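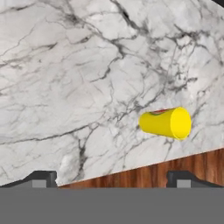
Rendering: a yellow cup on veined white marble.

Grillunell Residents' Forum > Building Matters > Shared kitchen, second floor: choice of counter material

Posted by H_Lloyd_Management, 20/01/2018
Residents are invited to comment on the counter material for the second-floor shared kitchen. Management has received two quotations from Maddocks of Plorport. The first is for white veined marble with a honed finish. The second is for a gray quartz composite. The marble quotation is higher by $438, with delivery and fitting included in both cases. Either material can be fitted in February.

Comments should address the material only. The sink position and the lighting have been settled and will not be reopened in this thread.
Heledd Lloyd, Building Management

Posted by mkaraki_4B
I wish to record a preference for the quartz composite. Marble is a calcium-based stone and reacts with acids. Lemon juice, vinegar, wine and tomato sauce will each leave a dull mark if they are not wiped up promptly. In a private kitchen the owner may accept this. In a shared kitchen the person who spills is often gone before the mark is noticed.

I would also ask whether the marble quotation includes sealing.
Mireille Karaki

Posted by H_Lloyd_Management
The marble quotation includes one application of Onitz sealer at the time of fitting. Later applications are priced separately at $282 per visit. Maddocks recommends one visit per year for a kitchen with this level of use.

Posted by B.Probert
I must respectfully disagree with the resident of 4B. The marks she describes are far less visible on a honed surface than on a polished one, and the quotation is for honed. I maintained a marble pastry counter for many years in a commercial kitchen. It was marked, certainly, and the marks became part of its general appearance.

It should also be noted that a sealer does not prevent etching. It slows the absorption of oils and colored liquids, and residents should not vote on the understanding that it does more.
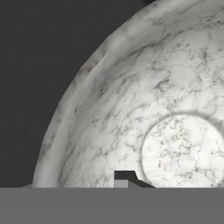
With regard to daily care, the requirements are modest. The surface should be washed with warm water and a small amount of dish soap, rinsed, and dried with a soft cloth. Bathroom sprays, limescale removers and anything containing bleach should be kept out of the room. A printed notice to this effect would cost very little.
Bleddyn Probert

Posted by mkaraki_4B
Mr. Probert's counter was used by trained staff. Ours will be used by the whole building and its guests. The present notice concerning the refrigerator has been in place for over a year and has had no effect that I can detect.

Posted by ifor_beddoe
May I ask how the two materials compare for heat? Several residents on my floor place pans directly on the existing counter, and I do not expect the practice to end.

Posted by B.Probert
Marble tolerates heat fairly well, although a sudden change of temperature can crack it. Quartz composite contains resin, which can scorch or discolor under a hot pan. Such damage is difficult to repair. An etched marble counter can be honed again on site. Trivets should be provided in either case.

Posted by D_Kneath
I have reviewed the figures given above. Over five years, sealing would add considerably more than the original difference in price. The kitchen reserve for this year stands at roughly $1,000 after fitting, and the oven is due for replacement. I therefore support the composite, although I agree that the marble is the more attractive of the two.
Delyth Kneath

Posted by ifor_beddoe
Is the annual sealing compulsory? At my previous address a resident applied the product with a cloth on a Sunday afternoon and the result was satisfactory.

Posted by H_Lloyd_Management
It is not compulsory, but the Maddocks guarantee on the marble applies only where their own fitters have done the work. The guarantee on the composite carries no such condition.

Samples of both materials may be examined at the front desk during office hours. Residents may test them with food or drink if they wish, and are asked to label the area tested. This thread will remain open until the end of the month.

Posted by mkaraki_4B
I will bring a lemon.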